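Call for participants: household robot fault and near-miss study

Sodulbridge Assistive Technology Centre, Human Factors and Safety Unit

The Sodulbridge Assistive Technology Centre is seeking adults to take part in a paid study of how people notice, judge and respond to faults in a robot arm carrying out ordinary household work. Sessions begin in December and will continue until all places are filled.

Background

Last year the Centre suspended its domestic tasks program after a fault in the grip control of its Nistico arm. During a trial, the arm was asked to release a chair it had moved into place. The release command was logged as complete, but the fingers stayed closed. When the arm began its next movement, it pulled the chair over the edge of the work platform and towards a participant seated nearby. The participant was not injured. The person supervising the trial took 11 seconds to press the stop button, and told the review that the robot had looked as though it was doing what it was meant to do.

The internal review, led by Guilan Guo, found two causes. The first was a worn finger sensor, which reported an open grip when the grip was closed. The sensor has been replaced and a second, independent check of finger position has been added. The second cause was our own procedure. Staff had been told to stop the arm "if something goes wrong", with no guidance on what that might look like from where they were standing.

The present study addresses the second cause. We wish to learn which signs of a fault are plain to a person without technical training, which are missed, and how long it takes to act on them.

What is involved

Participants attend 3 sessions at our Reker Street laboratory. In each session you will watch the arm attempt everyday tasks such as sweeping up a small spill, tidying kitchen items or taking hold of furniture. Some attempts will run normally. In others, a fault will be introduced on purpose: a late release, a grip in the wrong place, or a movement that stops partway. You will hold a stop button throughout and may press it at any time, for any reason. There is no penalty for a false alarm.

After each attempt you will be asked what you saw and why you did or did not press the button. With your consent, these interviews are recorded.

Who may apply

You may apply if you are 18 or older, have normal or corrected vision, and can press a hand-held button without difficulty. We particularly welcome people who use a mobility aid, people over 65, and anyone who provides care in the home. Experience with robots is not required. Staff of Domański Automation, which services the arm, are not eligible.

Safety arrangements

Participants sit behind a clear barrier, outside the reach of the arm. A trained supervisor with a separate stop control is present at all times, and arm speed is limited for the whole of the study. You may withdraw at any point — including partway through a session — without giving a reason and without losing payment for time already attended.

Payment

Participants who attend all sessions receive $830. Those who withdraw early are paid for the sessions they have attended. Parking and public transport costs are covered separately.

How to apply

Please complete the expression of interest form on the Centre's website or request a paper copy at reception. Enquiries about the study should be addressed to Vlastimil Vondráček, Study Coordinator. Concerns about the conduct of the research may be raised with the Centre's ethics office, which is independent of the study team.

Tabletop and grasping tasks 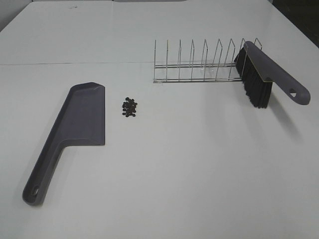
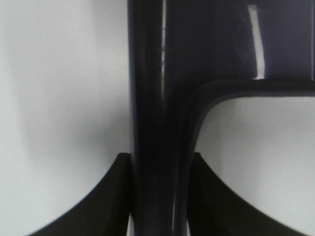
Filed under: Research participation, Robot safety, Paid studies

Applicants will be contacted by telephone to confirm eligibility and arrange a first session. Please tell us at that time if you need an interpreter, step-free access or a support person in the room. Unsuccessful applicants may ask to be kept on our contact list for later studies.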